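小物と布の片づけ かごと袋のページ

更新日 2018年7月2日

Rostitariの作業室で使っている入れもののうち、布まわりのものをまとめたページです。前回は文房具と紙類の引き出しを載せました。今回は緑のかご、オリーブグリーンの袋、布、それから置き場所がなかなか決まらなかった水色の筒を扱います。

作業室の棚は幅90センチで、段は可動式です。いちばん下の段にかご、その上の段に袋類、上のほうにLalecの旧型の箱と間違えやすいのですが、Laleckのふた付き箱が並んでいます。Laleckの箱は紙ものと電池類に使っているので、このページには出てきません。箱の中身の分け方は引き出しの回の後半に書きました。

7月の初めに棚の下段を一度全部出して、入れものごとに中身を見直しました。出す順番は下の段からです。下の段は奥行きがあり、手前のものを引き出さないと奥のものに手が届きません。床に広げて、使うもの、洗うもの、別の段に移すものに分けました。

床は灰色の大理石模様です。石の柄なので、糸くずや小さなボタンが落ちても見つけにくく、布を広げた後は必ずほうきをかけています。以前、床と似た色の糸巻きをしばらく見失ったことがあり、それからは糸巻きを床に直接置かないことにしました。糸巻きはふたの裏にでも置いておけば十分です。

壁はオレンジと青の二色です。棚に色のラベルを貼るとき、最初はオレンジのラベルも使っていたのですが、壁の色と紛れるのでやめました。今は白地に黒い字だけです。
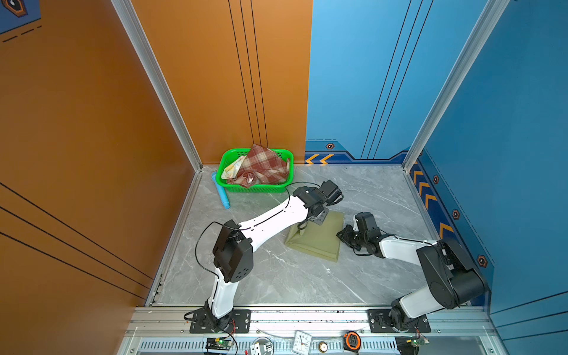

オリーブグリーンの袋と、布を入れた緑のかご。かごの左は水色の筒。

緑のかご

プラスチック製で、側面が網目状になっています。かなり明るい緑なので、棚の下段でも場所がすぐに分かります。主に布を入れています。

布を入れるのに網目のかごを選んだのは、外からだいたいの中身が分かるのと、湿気がこもりにくいためです。ふたはありません。ほこりが気になる季節は上に薄い布を一枚かけておきます。かける布は決めておらず、そのとき一番上にあるものを広げて使っています。

不便な点もあります。網目に糸が引っかかります。特に編み目の粗い布は、勢いよく引っぱり出すとほつれます。取り出すときは側面に沿って引き上げず、いったん真ん中に寄せてから持ち上げるようにしています。毛糸ものや房のついたものは、このかごには入れません。

買うときの予算は2000円で考えていました。大きいものなら3000円までと決めて、Jirešの店で現物を見ました。大きいほうは棚の段に入れると上の余裕がなくなるので、小さいほうにしました。今のところ大きさに不満はありません。布が増えたときは、かごを買い足す前に布を減らします。

かごの中の布

赤と白と茶の格子柄の布と、淡い黄色の柄の布を入れています。どちらも日常的に使うもので、しまい込むためのものではありません。

格子柄の布は、作業台に敷いたり、荷物を包んだりするのに使います。色が濃いところが多いので汚れが目立たず、洗う回数は少なくて済みます。ただし、洗うときは単独で洗います。以前、別の赤い布と白い布を一緒に洗って色が移ったことがあり、赤の入ったものは全部分けるようにしました。

黄色のほうは、軽いものにかけておく布です。淡い色なので汚れはすぐに目につきます。そのかわり、汚れたらその日のうちに洗えばよく、染みになって残ったことはまだありません。

畳み方については何度か変えました。最初は四角く畳んで立てて入れていました。見た目はよいのですが、一枚抜くと残りが倒れて、結局その日の終わりには崩れています。次に丸めて入れる方法を試しましたが、丸めたものは場所をとり、奥のものが下に潜ります。今は、よく使う布については畳まずに入れてよいことにしています。かごから端が出ていても構いません。来客があるときと、掃除機をかけるときだけ中に押し込みます。

畳まずに入れると皺がつきます。皺が困る布は別にして、上の段の平たい引き出しに寝かせています。アイロンをかけた布をかごに入れるのはやめました。

オリーブグリーンの袋

長方形のやわらかい布の袋です。自立しないので、棚では寝かせて置きます。口のあたりが少しよれますが、使うのに差し支えはありません。

袋には普段、ひもや面ファスナーの切れ端、替えのゴムなど、細くて散らばるものを入れています。硬いものは入れません。はさみや目打ちを入れていた時期もありましたが、先が生地に当たって傷むので、工具用の箱に移しました。

同じ段に形の似た袋をいくつも並べると、どれに何が入っているか分からなくなります。以前は札を付けていました。札はひもが絡まるうえ、中身を入れ替えても書き直さないので、じきに当てにならなくなりました。今は色で覚えています。オリーブグリーンはひも類、紺は充電用の線、生成りは空の袋をまとめておく袋です。三色以上に増やす予定はありません。

袋の中身を見直すときは、床に直接あけず、浅い盆の上にあけます。細いものばかりなので、床にあけると拾うのに手間がかかります。盆は台所で使わなくなったもので十分です。

水色の筒

プラスチックの筒で、片方の端が広がった形をしています。このページに載せたもののうち、一番置き場所に困ったのがこの筒です。長さがあるので引き出しには入らず、かごに入れると布を押しのけて斜めに立ちます。棚の上に置くと転がります。

試した置き場所は次のとおりです。

棚の上段。転がるので滑り止めを敷きましたが、隣の箱を動かすと一緒に動きます。やめました。

かごの中。布を出すたびに筒も出さなければなりません。これも続きませんでした。

壁際の床。転がっても壁で止まります。掃除のときは持ち上げる必要がありますが、軽いので苦になりません。

結局、壁際の床、かごの隣に落ち着きました。置く向きは決めていません。まっすぐそろえて置くと見た目はよいのですが、足が当たればすぐにずれるので、そこは気にしないことにしています。 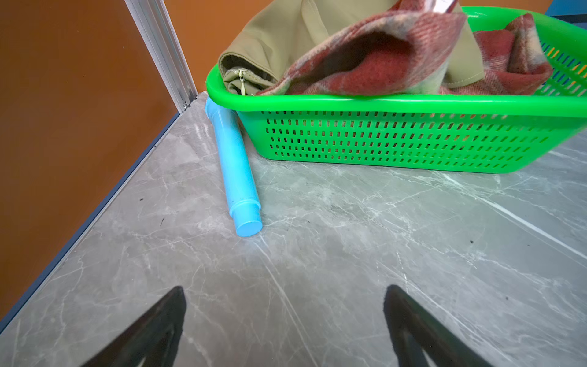

床に置くものが増えると、掃除の手順も変わります。以前は棚の前を手前から奥へ掃いていましたが、今は壁際のものを先に部屋の中央へ寄せ、壁に沿って掃いてから元に戻し、最後に中央を掃きます。時間は前より少し長くかかります。角にはほこりが溜まりやすく、ほうきの先では取りきれないので、古い歯ブラシを使っています。

壁と床の境目は乾拭きだけで済ませています。水拭きをするのは床の中央だけで、布ものを全部棚に戻した後に行います。順番を逆にして、濡れた床に格子柄の布を落としたことがありました。

かごの洗い方

かごは季節の変わり目に洗います。中の布を全部出し、逆さにして底を軽くたたき、糸くずを落とします。それから浴室でぬるま湯をかけ、やわらかいブラシで網目をこすります。側面の穴は小さい四角で、列になって並んでいます。横方向だけでなく縦方向にもブラシを動かすと、残った繊維が取れます。

洗剤は台所用の中性のものを薄めて使います。縁は厚みがあって丸くなっているので、裏側にも指を入れて洗います。すすいだら水を切り、逆さにして風の通るところに置きます。直射日光には長く当てません。前に使っていた別のかごは、ベランダに出したままにして色が褪せました。

乾いたかどうかは、縁の裏と底の隅を触って確かめます。この二か所が乾いていれば布を戻して構いません。

袋の洗い方

袋は中身を出して裏返し、隅に溜まった糸くずを取ってから手洗いします。脱水は短くします。干すときは口を下にして、物干しに二か所で留めます。アイロンはかけていません。

色の濃い袋なので、白いものとは一緒に洗わないほうが安心です。乾くまでの間、中身は先ほどの盆に載せて棚の空いた段に置いておきます。

戻すときの順番

棚へは次の順で戻しています。

まず、かごを下段の右に寄せて置きます。左を空けておくと、後から掃除道具を立てかけられます。

次に袋類を中段へ寝かせて入れます。口は手前に向けます。奥に向けると、取り出すときに中身がこぼれることがあります。

最後に箱を上段に戻します。箱は重いものから先に置きます。

段の高さを変えた場合は、棚板の留め具を左右とも確かめてください。Nurbyの棚は留め具が四隅にあり、一つだけ穴がずれていても見た目では分かりにくくなっています。作業室の棚も一度、左奥だけ一段低く差していて、しばらく箱が少しずつ滑るのを床の傾きのせいだと思っていました。

下段の奥行きについて

問い合わせがあったので書いておきます。棚は幅が90センチ、奥行きは布用のかごを縦に入れて少し余るくらいです。横向きに入れると手前にはみ出します。扉の付いた棚で同じ置き方をする場合は、扉の厚みの分を見ておいたほうがよいと思います。

かごの縁は丸く張り出しているので、底で測って入ると思っても、棚に入れると縁がつかえることがあります。測るときは縁の外側から外側までを測ってください。Jirešの店の値札に書いてある寸法は縁を含んだもので、そのまま棚の寸法と比べて問題ありませんでした。

見直しで減らしたもの

今回減らしたのは、片方しか残っていないカーテンの留め布、伸びきったゴム、何に使ったか分からない細い端切れです。端切れのうち綿のものは、切って窓掃除に使います。使い終わったらそのまま捨てられるので、雑巾とは別の小さい箱に入れて流しの下に置きました。

格子柄の布と黄色の布は残しました。使う機会が多く、傷みもまだ気になりません。水色の筒も残しています。

かごの予備は買いませんでした。布を詰めれば入りますが、詰めると結局下の布を使わなくなるので、かごの縁を少し越えるあたりを上限にしています。越えたら一枚減らします。減らす布が決められないときは、しばらく上の段の引き出しに移しておき、次に下段を出すときに改めて見ます。

次回は中段の残り、紺の袋と生成りの袋、それに充電用の線の束ね方を載せる予定です。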